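Branside book two is finally on its way!

It's called Tululeo, it comes out in April, and at 264 pages it's the shortest thing I've written in years.

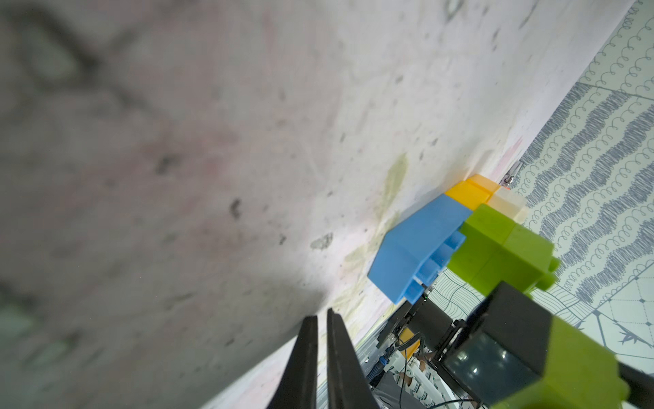

Do I have to read the first one before this, one of you wrote in last month, or can I jump straight in? Jump in! The ferry murder gets explained again by chapter 8 – I promise you won't be lost.

Tikura Books will have the ebook at a low price for launch week only, so grab it early if you can. I'm still fiddling with the last chapter (Inspector Sugiyama won't stop talking) and my editor wants it back by noon tomorrow. Back to my desk I go!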